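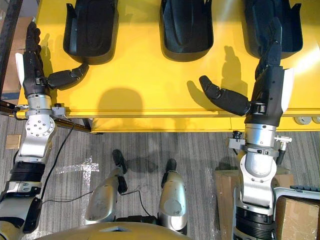
Moulded shells on the yellow table

Fenach Ground, Plollville
Pre-match safety check, main stand and pitch side
Month of inspection: March

1. Turnstiles and exit gates. Satisfactory. All 4 gates on the Bellamy Road side open fully. The bolt on the away gate is stiff and should be greased before the next home fixture.

2. Stand capacity. Limit of 3,000 displayed at both entrances. Satisfactory.

3. Goalposts. Anchors secure. Net hooks at the Vorkton end are worn -- replace.

4. Perimeter boards. Two loose panels near the corner flag. Action required before play.

5. Pitch surface. Even, with good drainage. Sprinkler covers flush with the turf.

6. Floodlights. Tested at 6 pm and left on for 90 minutes. One lamp flickering; contractor informed.

7. First aid room. Stretcher present, oxygen in date. Door must be kept clear -- crates found outside on arrival.

8. Public address. Heard clearly in the main stand, faint in the family area.

Result: pass, subject to items 3 and 4. Re-inspection fee of £100 applies if these remain open.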